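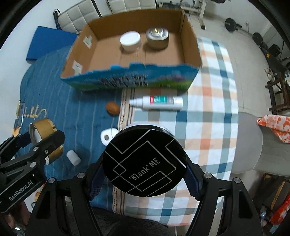
Zelley Hand Gripper Set

Zelley is a set of 2 hand-held grippers for recording manual work at home or in the workshop. The operator holds one in each hand and does the usual tasks: open a jar, put a lid on, sort small things into a box. The recordings are then used for teaching a robot arm the same movement.

What is in the set
Grippers: 2, left and right
Finger pads: soft mesh, can be changed by the user
Spare pads: 2 pairs
Charging cable and carrying bag
Order code: 1468

We recommend to begin with light objects with a clear shape. Round lids and jars are good for the first day, because the operator learns quickly how much to press. Please change the pads when the mesh becomes smooth. Our test pads at the Durville workshop made 3000 closings before we replaced them.

Recording service
If you have no operators, our partner Boonchu can make the recordings for you, in ordinary rooms and with everyday objects. Please send us the list of tasks and we prepare an offer.

Contact for orders and spare parts: Sakda Chaiyaporn, Durville office. Next delivery is in January.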